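Dukton Fiber Forum > Dyeing and Surface Design > Natural Dyes

Topic: Madder on linen keeps coming out orange

wovenridge
Posted February 22, 2026

I've been trying to get a real red on linen with madder and I keep landing on orange. Brick at best. This is my third batch and I'm running low on fabric I'm willing to sacrifice.

What I did: scoured a yard and a half of medium weight linen with soda ash, mordanted with aluminum acetate, dunked it in a wheat bran bath, rinsed, then dyed with ground madder root at 70 percent weight of fiber. I held the pot under 160 degrees for two hours and let it sit overnight. The madder is from Wutgate and it's a fresh bag. Tap water, which comes from a well but runs through a softener.

The piece is for curtain panels, so I need four yards eventually, all the same color.

plumbobsue
Softened water is your problem. Madder wants calcium. A softener takes it out and gives you sodium instead. Bypass the softener if you have an outside spigot that isn't plumbed through it, or add calcium carbonate to the pot. I use one teaspoon per gallon.

tidewrack9
Agree on the chalk, but I would look at the scour first. Linen holds a lot of wax and pectin and one round of soda ash often doesn't get it. I scour twice, an hour each at a simmer, and the second pot of water still comes out the color of tea. If the scour is incomplete the mordant goes on patchy and weak and you get those washed out oranges.

wovenridge
The first scour water was dark brown. I didn't do a second one. The color is even, though, just too orange.

hollow_spindle
Even but orange is temperature, in my experience. 160 is the number everyone repeats, but a lot of pot thermometers read low, and the bottom of the pot is hotter than where you're measuring. Once you get past about 180 the browns and yellows in the root come out and you can't get them back out of the cloth. I keep mine at 140 and give it four hours.

plumbobsue
I've had madder boil by accident and still come out red with hard water. I don't think temperature matters nearly as much as people say. Water does.

hollow_spindle
On wool maybe. On cellulose I've done the same cloth side by side in the same water, one at 140 and one at 190, and the difference was plain to anybody.

plumbobsue
Mine was cotton. Our well is extremely hard, so that may be covering for it.

kettleandskein
Try rinsing the ground root before you dye with it. Put it in a bag, cover with cool water, let it sit ten minutes and pour that off. Do it twice. The yellow goes into the rinse water first and most of the red stays in the root. Save the rinse water, it makes a nice peach on silk.

Also, 70 percent is on the low side for a deep red if you only dip once. I use 100 percent for anything I want to call red.

wovenridge
That gets expensive at four yards.

kettleandskein
It does. You can get a second and third bath from the same root, but they won't match the first, so they're no good for curtains unless you want one panel paler.

dwivedi_dyer
You all know I sell the stuff at Dwivedi, so take this for what it's worth. Ground root varies from harvest to harvest. Whatever you buy and whoever you buy it from, get enough for all four yards from one lot and do your test strips from that same lot. Extract is more consistent than root and you use much less of it, but the color is a little cooler and flatter. Some people don't like it for that reason.

tidewrack9
I'm one of them. Extract always looks a bit like commercial dye to me. For curtains, where you'll be looking at it from across the room, I don't suppose it matters.

wovenridge
OK, so the plan is test strips. Two scours, outside spigot water plus chalk, rinse the root, 140 degrees. I'll do one strip with the softened water as a control.

The color I'm after is a dark red that leans toward maroon and has no orange in it at all.

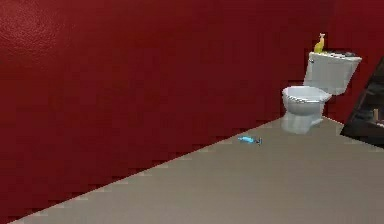 I know madder alone may not go that deep. I have a little cochineal left over from a Wovard kit and could overdye with that if the strips still come up short. I'd like to stay with madder if possible because the windows face south and I've read cochineal doesn't hold up as well in sun.

hollow_spindle
You've read right, more or less. Cochineal on linen faded for me in one summer on a porch cushion. Line the panels whatever you use.

For going darker, a very small amount of iron after the dye bath works. Half a percent weight of fiber in warm water, in and out in a couple of minutes. Go over that and you get brown.

plumbobsue
I'd leave the iron alone. It's hard to get even on four yards and it makes cellulose brittle over the years, and the sun will speed that up. A second dip in fresh madder gets you darker with no risk to the cloth.

hollow_spindle
Half a percent isn't going to hurt linen.

plumbobsue
We disagree on that one.

wovenridge
Strips are done. Softened water control came out the same orange as before. Spigot water with chalk is a clear red, and the one where I also rinsed the root is better still — no orange that I can see in daylight. Both of those were at 140. I didn't do a hot one, so that argument isn't settled.

It's lighter than I want. I'll try a second dip on half of the best strip before I think about iron.

kettleandskein
Let it dry fully and cure a week or so between dips if you can stand to. And wash the finished strip with a neutral soap before you decide on the color, because madder shifts a bit when the loose dye comes out.

tidewrack9
What are you going to dye four yards in? That much linen needs room to move or you'll get streaks, and my biggest pot wouldn't do it.

wovenridge
I have a canning kettle that fits two yards loosely. I was going to do two batches from the same lot of root, weighed out the same. The panels aren't needed until May so there's time to redo one if they don't match.

dwivedi_dyer
Mordant all four yards together if you can, even if you have to dye in two. Uneven mordant shows up more than anything you'll do in the dye pot.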